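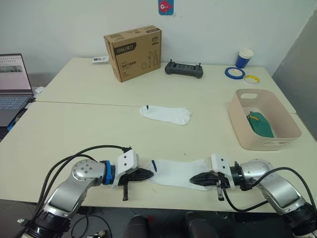
Section 6. Two-Arm Handling of Soft Items

This section applies to the Giraldo two-arm station supplied by Kascombe. Complete Section 5 (Power and Cable Check) before starting. The procedure covers socks and other small knitted items.

1. Place the first item flat on the part of the table nearest the arms, with its length running from left to right.

2. Set the left gripper to one end of the item and the right gripper to the other. The jaws must face each other.

3. Close both grippers at the lowest grip setting. The factory value is 10.

4. Draw the arms apart in small steps until the item is held between the jaws. Some loose folds are acceptable -- the item does not need to be tight.

CAUTION: Do not place hands between the grippers while either arm is powered. Press the stop button first and wait for the status light to turn amber.

5. Hold the position for 6 seconds. The grip reading for each arm is shown on the control page.

6. Lower the item to the table, open both grippers, and return the arms to the rest position.

7. Repeat with the next item. Other items may remain on the table during the run, provided they lie outside the working area of both arms.

Note: If one end slips, increase the grip setting for that arm only. Settings above 22 may mark fine knits and are not covered by the service agreement.

Note: Cables along the upper arms must be free to move through the full reach. Check them again after any change to the gripper mounts.

Finger pads are replaced as a set under part group Letetetti 56. Users of the earlier Fakuda mount should order the adapter plate at the same time.

Section revised 10 October 2022. Approved for release by Thịnh Âu, Product Documentation, Kascombe.

22 shares
6 comments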